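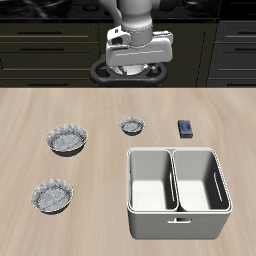 3.2 Course Setting and Task

The tasks were built by students in the spring section of Manipulation Lab, a project course taught at Hustdale by Armelle Tanguy and Amado Bañez. Seven teams took part. Each team wrote one tabletop task in simulation, recorded demonstrations by teleoperation, and trained a policy on them. All teams shared the same kitchen setup and arm model, so that results could be compared at the end of the term.

We report on the task written by team Flurkness. The objects are bowls of different sizes, a two-compartment bin and a small block. An instruction names one bowl and one compartment, and the policy has to bring the two together. Start positions were drawn at random within limits the team set in February, after a first version placed bowls where the arm could not reach them.

The team collected 900 demonstrations. Of these, 121 were removed by hand, mostly for dropped objects or long pauses. Policies were given two camera views, one facing the table and one at the wrist (Figure 4).
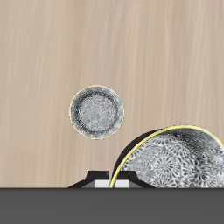

Figure 4. Wrist view in the bowl task. A small bowl lies ahead of the fingers, with part of a larger patterned bowl at right.

Can a student team collect enough data in one term to train a usable policy?
In our course they could, provided the task was fixed by the fourth week. Teams that changed their task later had to discard most of their early recordings and ended with smaller sets.

Training used the Vandenberghe code base with default settings, apart from a longer schedule. Povilas Tamošiūnaitė ran the baseline and Yayra Amissah scored the rollouts without knowing which policy had produced them. A rollout counted as a success if the named bowl was resting in the correct compartment when time ran out. Bowls balanced on the center wall were scored as failures, a rule two teams objected to. Scores for all teams are given in Section 4.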